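Pandville Toy Library
Progress report to the Abella Fund, small grants program
Second report, covering the period through November
Prepared by Mirjam Kuipers, coordinator

Summary for those with a stack of these to read

The grant was for 2,000 dollars, to sort, label and put back into circulation the part of our collection known in the application as "unallocated play items" and known in the building as the gray bins. We are further along than we were at the first report, which is a low bar, as the first report was mainly about shelving. The catalog now holds 746 items that a family can borrow with a reasonable expectation of getting all of the parts. We have spent most of the money. We are late on one of the four tasks and have quietly redefined another, and both are explained below in what I hope is the right tone.

Where things stood

Readers of the first report will remember that the library lends toys the way other libraries lend books, with the difference that a book seldom comes back as two-thirds of a book and the wheel off something else. For years our answer to a stray piece was to drop it into a gray bin under the counter until somebody had time. When that bin filled up we bought another gray bin. The application included a sentence about "a legacy backlog arising from high community engagement," and I stand by every word of it.

When we pulled everything out from under the counter in the first week we found more bins than we had listed. Two were behind the puzzle cabinet. One was being used as a step.

Task 1: Empty, clean and group

This is done, apart from the mixed remainder described under Task 3. Every bin was tipped out onto the long table, washed, and refilled by type: blocks, vehicles and parts of vehicles, pretend food, animals, things with a hole in them, and things we could not agree on. The last group was the largest for a while. "Things with a hole in them" started as a joke on a strip of masking tape and has turned out to be one of our more useful categories, and we would like to keep it.

The washing went slower than planned. Hard plastic is easy. Anything with a seam holds on to whatever went into the seam, and the pretend food in particular had been near a good deal of real food. We used up the cleaning line in the budget by the middle of the period and moved 45 dollars across from printing, as your guidelines allow.

The bins themselves came clean up to a point. They have been dragged, kicked under things and scraped with toy trucks for a long time, and the metal ones have marks that will outlast all of us. I priced replacements from Purkell and then priced the alternative, which was leaving them alone. We have left them alone.

Task 2: Match pieces to sets

The proposal said we would match loose pieces to the sets they came from "wherever practicable." We matched 198. I am told by our board that I should lead with this figure in future, and it is a good one. It put eleven sets back on the shelf that had been marked incomplete, including the marble run, whose absence has been raised with me in the supermarket.

The method was not sophisticated. We printed a photo of each incomplete set with the missing part circled, pinned them along the wall at table height, and had people walk up and down with a piece in one hand. Children are much faster at this than adults and considerably less polite about it. The Saturday group (I am using the name of the group here; it now meets whenever the heating is on) found a door for the farmhouse in under a minute after I had looked for it through most of an afternoon.

The Udelar library, up the road, lent us their own list of orphaned parts. Four of their pieces were in our bins and nine of ours were in theirs, which raises questions about the joint summer fair that neither side has chosen to pursue. An exchange was made in the parking lot.

Task 3: Make something of the remainder

The work plan called this "disposal or repurposing of unmatched stock." My instinct was disposal. I had already borrowed the truck. What happened instead is that a two-year-old visiting with her grandfather sat down next to one of the bins and stayed there, taking things out and putting them back, for so long that he finished his coffee and then somebody else's.

So we have redefined the task. With your program officer's agreement by phone, the unmatched pieces are being made up into small mixed collections that go out as they are, with no set to complete and no picture on a lid to disappoint anyone. Each one is a handful of sturdy, washable, unrelated objects chosen to be different from each other: something square, something long, something hollow, something with bumps. We call them rummage loads. The borrowing card says "Contents: various," and that is as far as we are willing to be held to it.

The rules for what goes in are short. No part small enough to swallow. Nothing cracked. No batteries or battery doors. At least one thing that can hold another thing. We add colors by eye and try not to send out a load that is entirely red, which is harder than it sounds, given what the toy makers of the past thirty years seem to have had left over.

We have 6 loads ready to lend and another laid out for checking. Early returns have been encouraging. One family asked to renew and was embarrassed about it. One load came back with a teaspoon in it, and we have left the teaspoon in the office with a note.
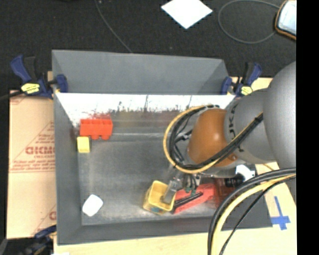
Page 6

The yellow cup is the sort of thing I mean by something that can hold another thing. It has a rounded-square rim and a good deep hollow, and it came to us with no relatives at all. The red-orange block in the corner, with the row of little square recesses and the two knobs, was claimed by three different sets on the wall of photos and fit none of them. I have grown fond of it. The long red piece with the black strip is still described in the catalog as "long red piece with black strip," after a discussion that I would not want to see minuted.

You will also notice the state of the bin. See my remarks under Task 1.

Task 4: Labels and the catalog

Late. The labels we ordered were the wrong labels, in that they stuck to the backing sheet and to very little else. The replacement roll sticks to everything, including the person applying it, and we are now working through the shelves at a decent rate. Blocks and vehicles are finished. Puzzles are under way. Dress-up has been left until last because nobody on the team can agree whether a cape is one item or belongs with the hat.

The catalog is in better shape than the labels. Each entry has a photo, a parts list in plain words and a line for what has gone missing before, so that whoever is on the desk knows where to look first. For the wooden train the line says "bridge." For the tea set it says "all of it, eventually."

Money

Of the 2,000 dollars, we have spent 1,640. The largest share went on the shelving reported last time, then the label printer, then soap, brushes and drying racks. What is left will cover lidded boxes for the rummage loads and the rest of the labels, provided we order the right ones. I attach the receipts, including one from the hardware store that is illegible, and a handwritten note from the hardware store saying what it was.

What has not worked

The sign-up sheet for sorting afternoons has been a disappointment. People come if we say there will be cake and do not come if we say there will be sorting, so the poster now mentions the cake in larger type. I recognize that this has implications for the budget and am covering it myself.

We had also planned a "drop box" for families who find one of our pieces down the side of a couch. It has been in the entrance since the start of the period and has received, to date, a glove, some coupons and a piece of a toy that we have never owned. The glove is available for collection.

Plan for the next period

Finish the labels. Box the rummage loads and get at least a dozen of them on the shelf before the spring open house, with their own spot near the door at a height where a small person can pull one out unaided. Repeat the parts exchange with Udelar, indoors this time. Settle the cape.

I would also like to revisit the closing date with you. The agreement says the work ends when the backlog is cleared, and pieces continue to come in every week in coat pockets and at the bottom of strollers. There is one gray bin under the counter again. It has a label on it now, and I empty it before I lock up, on most evenings.

Enclosed: receipts, current catalog printout, list of sets returned to the shelf.

Mirjam Kuipers
Pandville Toy Library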